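Larnidero Neighbors Forum > Buying, Selling, Renting
Thread: Is a seller credit better than a price cut?

porchlight_jo
Sep 2, 2025
Hi all, long post, sorry in advance! We listed our house on Molden Street in March and it has been a slow old summer. 137 days on the market, two price drops, and plenty of very nice people who came through and said lovely things about the kitchen and were never heard from again. Now we finally have a couple who like it, but they want us to come down again. Our agent, Ewurabena Yakubu (she's been wonderful, very patient with my phone calls), thinks we should hold the price and offer money toward their closing costs. My husband says a dollar is a dollar and just cut the price. Who's right? We'd like to stay married through the move.

maplekeys
Your agent is on to something, I think. When we bought our place over by the Bezerra ballfields we had a decent down payment saved but hardly anything left over for closing, and the seller's credit was what let us say yes. A lower price would have saved us a few dollars a month, and that's nice, but it wouldn't have paid the title company that week. Do ask what kind of loan they have, though. There are limits on how much a seller can chip in, and it depends on the loan and what they're putting down.

old_gable
I'm going to side with the husband here, with all due affection for maplekeys. A price cut shows up in everybody's search and a credit doesn't. If this couple walks, you've got a house that still looks overpriced to the next bunch. Also remember the appraisal. If you hold the price up high to cover the credit and it appraises low, you're right back at the kitchen table having the same talk, only later and crankier.

porchlight_jo
Oh, I hadn't thought about the appraisal at all. Ewurabena did mention it but I was writing down something else at the time. For what it's worth the house next door sold in the spring for a bit more than our current asking, so maybe we'd be all right?

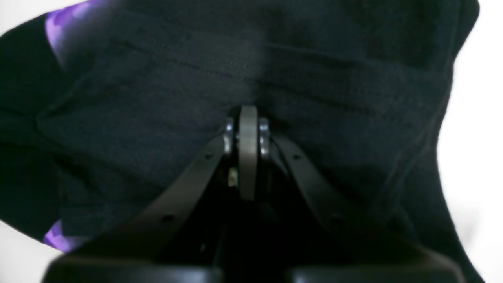
Things I'd ask before you answer them
maplekeys
I made myself a little list back when we sold my mother's house, so I'll pass it along, and you can ignore whatever doesn't fit.
Ask their lender, through your agent, whether the full credit can be used. Anything over their real costs may just vanish.
Have your agent run a net sheet both ways, so you and your husband are arguing over the same numbers.
Find out if they plan to ask for repairs too. We gave a credit and then got a repair list as long as my arm!

old_gable
That's a good list and I'll give you the net sheet one without a fight. We had ours done both ways and the difference came to $619 in our favor on the price cut, mostly the commission being figured on a smaller number. I still say a clean price is a clean price.

tess_visinness
New here, hello from the Visinness side of town! Could you do some of each? We did that last year. Small cut, small credit, and both sides felt they'd gotten something. I will say the paperwork took an extra round of signatures, and I'd sooner have teeth pulled than find my password for that signing website again.

old_gable
Splitting it is how you get the worst of both, in my book, but I'm glad it worked for you, and welcome.

porchlight_jo
Thank you, every one of you. I've asked Ewurabena for the net sheet both ways and she's calling their lender in the morning. My husband read the whole thread over my shoulder and would like old_gable to know there's a beer waiting for him.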